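Own label (grocery retailing)

Own label, also called private label or store brand depending on who you're talking to, is the name for goods sold under a shop's own name, or under a name the shop owns, instead of the name of whoever made them. I've kept this entry going for a while now because I spent a good chunk of my working life buying the stuff for a chain called Skendska, and I kept getting asked the same things by new starters (and by my relatives, at every Christmas going). Last gone over 2/17/05. If you spot a mistake, do write in, I read everything.

Meaning and terms

The words get muddled, so let me set out how I use them. Own label is the British habit. Private label is what you'll hear at trade fairs and from anyone selling to more than one country. Store brand is mostly American. They all mean the same tin of tomatoes.

A tertiary brand, or fancy brand, is a made-up name that belongs to the retailer but doesn't say so on the front. Skendska had one called Rurnia, which went on biscuits, crackers and for one odd summer on bath cubes. Plenty of our regular shoppers thought Rurnia was a family firm somewhere up north. We never told them it was, mind you, but we didn't put the Skendska name on anything but the back panel either, in very small type.

An exclusive brand is different again. There the maker owns the name but has promised it to a single chain for a number of years. People in the trade argue over whether that counts as own label at all. I say it doesn't, as the chain can't take the name elsewhere when the deal ends.

Early days

Grocers were weighing out tea and sugar into bags with their own name on long before anyone thought of it as a strategy. You trusted the shop, so you trusted the bag. Then came the big national makers with their printed packets and their posters, and the shop's name slid into the background for a good long time.

It came back as the chains grew. Once you have enough branches you can go to a cannery and ask for a whole run with your label on it, and that changes everything about how you talk to suppliers. Skendska started with three lines: baked beans, tinned peaches and a washing powder that I'm told was dreadful. By the time I joined there were 300 lines, and when I left the buying office the list stood at 2000, if you count the different sizes separately. I do, since each size had its own artwork and its own arguments.

Tiers

Most chains run own label in tiers. The bottom one is the value range, plain packs, few colours, kept cheap on purpose. I've sat through whole afternoons about how plain a value pack ought to look! Too nice and the shopper doesn't believe the price. Too grim and they feel embarrassed at the till, and they'll pick up something else to cover it with (I have watched people do this with a magazine).

The middle tier is the standard range, the one meant to sit right beside the leading brand and do the same job for less. This is where most of the money is, and also most of the bother, because it's where the pack designs get close enough to the brand for letters to arrive from solicitors. We had to redo our malt drink twice.

Then the top tier, the posh one. Ours was slow to get going. The first buyer's idea was to put gold on everything, and it took a marmalade that didn't sell to cure us of that. What worked in the end was putting the place on the label, the valley or the orchard or the harbour, provided we could stand it up with paperwork.

Who makes it

This is what everyone wants to know. The short answer is that it's a mixture. There are factories that make only own label and have never had a name of their own in the shops. Kondwood was one of those, a jam and pickle maker we dealt with for years, and if you'd stopped a hundred people in the street not one would have known the name, though most would have had a jar of theirs in the cupboard. Then there are brand owners who take on own label work to keep the lines busy in quiet months. Some are open about it and some would rather you didn't ask.

Does that mean it's the same product in a different jar? Hardly ever, in my experience. The recipe is usually its own thing, written to a specification that the chain holds. The fruit content might be lower, or the vinegar sharper. Every so often it really is the same, usually with very simple goods like sugar or salt, where there isn't much of a recipe to change.

The specification

A specification is the document that says what the product is. Ingredients, sizes, tolerances, packaging, shelf life, how it's to be tested and what happens if it fails. A decent one for a fruit yoghurt runs to more pages than you'd think anybody could write about yoghurt. It belongs to the retailer, at least in theory, and it's what lets a chain move a product from one factory to another without the shopper noticing.

I say in theory. When we moved piccalilli from Kondwood to Van Loon, both worked from our specification, word for word, and we still got sacks of post. The pieces of cauliflower were within tolerance at both places, but Kondwood had always cut to the small end and Van Loon cut to the large. Nothing in the paperwork was broken. We tightened the wording that May and the letters tailed off.

Tasting and benchmarking

Before a line is launched, and again every so often afterwards, it gets put up against the brand and against the other chains. At Skendska this was done blind, with plain dishes and numbered cards, at eleven in the morning before anybody's palate was ruined by lunch. Scores went down on a sheet and nobody was allowed to talk until the sheets were in. I loved these sessions, apart from the gravy ones.
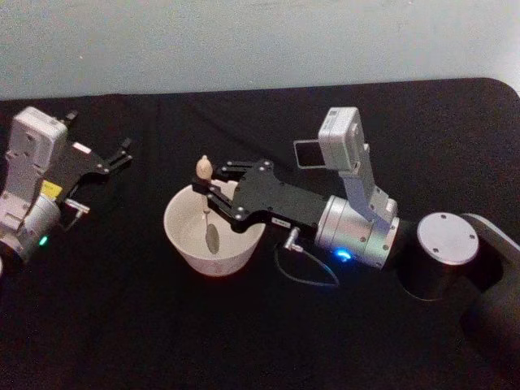
A line that scored below the brand by more than a set margin went back to the supplier, and one that scored above it got a bit of a fuss made of it in the staff newsletter. What the scores couldn't tell you was whether people would buy the thing. Our best-scoring soup ever, a celery one, was gone inside a year.

Pricing and margin

Own label normally sells for less than the brand and still earns the shop more per item, which puzzles people until you think about what's been left out. There's no television advertising to pay for, no sales force calling on the branches, and much less spent on the pack. The saving gets shared between the shopper and the shop, and how it's shared is the whole game.

The gap matters more than the price itself. If own label sits only a penny or two under the brand, shoppers stay with the brand. Open the gap too wide and they start to wonder what's wrong with yours. We set ours category by category and fiddled with it constantly. Kitchen roll could stand a huge gap. Coffee could hardly stand any.

Minimum runs are the other half of it. A printer won't set up for a handful of labels and a factory won't clean down a line for one either. For a small chain this is the real obstacle. Van Loon's minimum on a sauce was 3000 cases in my day, fine for us on ketchup and quite mad on horseradish, so our horseradish came from a smaller place that would do 1000 and charged us accordingly.

Criticism

There are fair complaints. Makers say that they spend years working up a new product only to find a copy beside it in no time, cheaper and in a better spot on the shelf, put there by the same people who decide whether to stock the original. I've been on the buying side of that and I can't say they're wrong. Small suppliers have a harder time still. If one chain takes nearly all your output under its own name, you've nothing to fall back on when the contract goes.

Shoppers have grumbles too, mainly about choice. As own label spreads, the second and third brands in a category tend to get squeezed off, leaving you with the market leader and the shop's version. Mustard went that way at Skendska and I still feel a bit guilty about it, as I did the range review.

Outside food

Batteries, light bulbs, bin bags, nappies, paint: all well suited to it. Medicines such as plain painkillers are as well, because the active ingredient is set down by rules and printed on the box for anyone to compare. Perfume and pet food have been harder going. With pet food, the shopper isn't the one eating it, and the one eating it can be very stubborn (our salmon cat food had a loyal following of people whose cats would touch nothing else, and they wrote to us more than any other group of customers I can remember).

See also: category management, copycat packaging, loss leader, range review, shelf-ready packaging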